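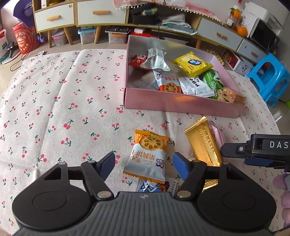
Food & Shopping

A few posts on biscuits, snack packets and what shops do to them. I worked in a corner shop in Callow for 11 years, so this is mostly from behind the till.

1/ People think a snack packet gets smaller all at once. In my experience it goes in two steps. First the packet stays the same size and there is less in it. A year or so later the packet shrinks to match and gets a "new look".

2/ The one I noticed most was the Nestance jam ring. It had 26 in a packet when I started. When I left it had 19. Same tray, with a wider gap at each end.

3/ Customers did notice. They didn't look at the weight, they felt it when they picked it up. One woman used to hold the old and new packets in each hand until I took the old stock off the shelf.

4/ The price label on the shelf edge is your friend. It gives the price per 100g in small print. If you only do one thing after reading this, read that line. It takes a second.

5/ Watch out when one label is per 100g and the next is per item. We had that on our own shelves for months. It wasn't a trick, the labels came from two different wholesalers and I never got round to redoing them.

6/ Multipacks are not always cheaper. Zeludis wafers came in singles and in a bag of six, and through most of one March the six cost more than six singles. I put a note up. We sold a lot of singles.
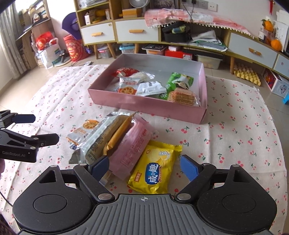 7/ Sharing bags are the other one to check. A big crisp bag on offer is usually good value. At full price it was often worse per 100g than the plain multipack on the shelf below.

8/ On dates. "Best before" is about quality and "use by" is about safety. Dry biscuits have a best before. If they were kept sealed and out of the sun I eat them well past it. They go a bit soft and that's all.

9/ Chocolate with a pale bloom on it has usually been warm and then cooled again. It's fine to eat. It doesn't look like much, so we sold ours off in a box by the door. Fang, the shop over the road, did the same and charged more.

10/ Storage at home: tin for biscuits, and keep soft ones and crisp ones apart. The crisp ones take up the damp from the soft ones. Ginger ones make everything else taste of ginger.

11/ Someone asked about imported snacks. We stocked a small range and they sold well, mainly to students. Check there is an ingredients label in English stuck on the back, especially if you're buying for someone with an allergy. If there isn't one, leave it.

12/ Someone else asked what the best value thing in the shop was. Plain digestives, own brand, 360g at the time. I still buy them. I don't know what the packet weighs now, I'll have a look tomorrow and post it under this.

13/ Correction to 6, it was a bag of five and then a bag of six. The five was the bad one. The six came in later and was all right.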